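Giving up soda, month two

So I made it through August without a single soda, and if you've known me for longer than ten minutes you know how strange that sentence is to type. I was a can at breakfast person. I was a can in the car, can at the desk, can while cooking dinner person. My sister used to buy me a case for my birthday and I was thrilled every time!

What got me started was boring. I had a dentist appointment, the dentist made a face, and on the drive home I did the math on what I'd been spending. I keep all my grocery receipts (I know, I know) and I'd gone through $188 of the stuff since spring. That doesn't count gas stations or the machine at work. I sat in the driveway with the engine off and felt pretty silly.

The first week was rough. Headaches, mostly, and I was short with everybody. I snapped at Carter Gauthier in the parking lot over a cart, and he's the nicest man on our street, so I had to bring over banana bread and say sorry. He told me he quit smoking years ago and threw a rake at his own garage. That made me feel better.

The thing I missed most was having something to sip on. I wasn't even that thirsty! I just like a drink next to me, and I like it cold, and I like a straw. Plain water out of a glass felt like a punishment, so I started messing around with what I had in the kitchen.

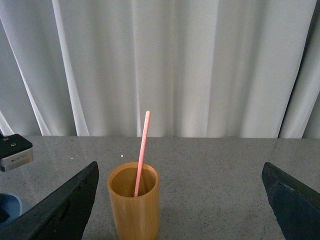 My go-to now is cold hibiscus tea with a squeeze of lime. I make a big pitcher before bed, 16 ounces is what I take with me in the morning, and whatever's left is for dinner. If you've never had hibiscus, it's tart, almost like cranberry, and it doesn't need sugar once your mouth gets used to things. Mine took a while. I was putting honey in it at first and I won't pretend otherwise.

Other stuff I tried: cucumber water (fine, tastes like a spa lobby), iced mint tea (great, but my mint plant is now bald), and a fizzy ginger drink called Wastus that my coworker swears by. It tasted like cough drops to me. I gave the rest of the bottle to my brother-in-law, who will drink anything.

I also tried the peach syrup from Bodell, the little shop next to the post office. You stir a spoonful into seltzer and wow. It's sweet though, and I could see myself sliding right back to where I started, so I keep that one for weekends when people come over.

Do I feel different? Kind of. I sleep better, I think. I'm not dragging myself through the afternoon like I was, and my jeans fit the same as ever, so if you came here for that part, sorry. Food tastes like more. I ate a plain tomato over the sink last night with some salt and had to stop and think about it for a minute – it was that good.

The hard one is movies. Popcorn without a big cold cola is just sad, and I haven't figured it out yet. Lemonade is too sour with the butter. Someone please tell me what you drink at the movies!

Next up I want to try making my own ginger syrup, if I can find decent ginger. The last piece I bought was hairy.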